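# Drireck under-bench pull-out drawers, two years on

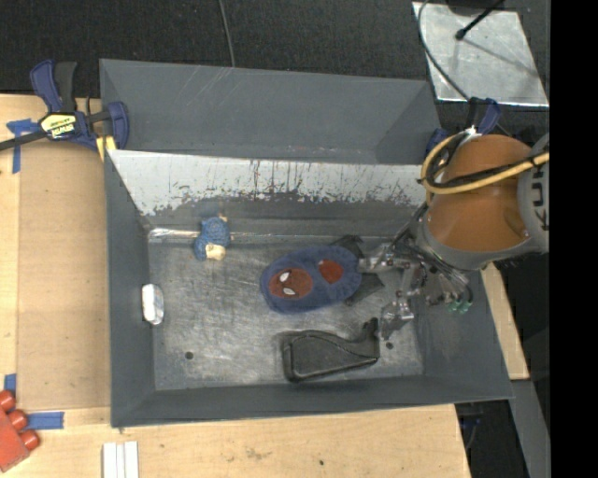
*Inside of one of the bins, with wear along the back wall.*

I bought two of the Drireck pull-out units in May, two years ago, to replace a set of shelves in the laundry that had become a dumping ground. Each unit is a steel frame on runners that carries a lift-out metal bin. They cost $398 each. Woltimetti had a similar one for $310 at the time, but it was too deep for our cupboards once the plumbing was allowed for.

We use them hard. They get opened every day, mostly by kids, and they hold whatever is on the floor when it's time to vacuum.

## Fitting

The box has the frame, two runners, a bag of screws and one sheet of instructions. The sheet is drawings only and the drawing for the left runner is wrong. It shows the long slot at the front. Put the long slot at the back or the frame won't lock in.

You need a drill, a level and a decent square. The first unit took me most of a morning and the second took less than an hour. If your cupboard sides are out of square, pack the runners out with washers before you do anything else. I didn't on the first one and had to take it all out again.

The supplied screws are soft. I chewed the heads on three of them and went to the hardware shop for better ones.

## The runners

These are the best part of the product. They are full extension, so the back of the bin clears the front of the bench, and they haven't sagged. I've had a full load of wet towels in one and it still slid shut with one hand.

The soft close is less impressive. It worked properly for the first year. Now the lower unit stops a few millimetres short unless you give it a push. Cleaning the track helped for a week or so. Silicone spray did nothing much.

## The bins

The metal is thick enough and neither bin has bent. The finish is another matter. It marks easily, and the floor of the one we use most was scuffed within a couple of months. The back wall has had the worst of it and is heavily scraped, with some reddish-brown streaks showing in the middle. None of this affects how it works, but if you want something that stays looking new, buy the Dillico with the moulded liner and put up with its cheaper runners.

The sloping walls make the bins easy to tip out and wipe. They also cost you room at the bottom. Anything with square corners, like a box of washing powder, sits badly. Soft toys, balls, cleaning cloths and pegs are fine.

They are noisy. Drop a toy car in one at six in the morning and the whole house hears it. I tried an old bath mat on the bottom, which fixed the noise, but it collected grit and I took it out again.

## Measurements

The box says the unit suits a 300 mm opening. Mine measured 300 mm and I had to plane a bit off the face frame – there's no tolerance at all. Allow a few millimetres more if you're building from scratch.

## Parts and warranty

I ordered a replacement damper through Konstantinidis, the local distributor. It arrived in nine days and was the wrong side. They sent the right one without charge and didn't want the other back. I haven't fitted it yet. The runners have a ten-year warranty, the bins have one year and the finish isn't covered.

## Would I buy them again

For the laundry, yes. For a kitchen, no, mainly on account of the finish and the noise. I priced a full kitchen set at just over $3000 and at that money I'd go to a cabinetmaker.

Three and a half stars. It would be four if the left runner drawing was right.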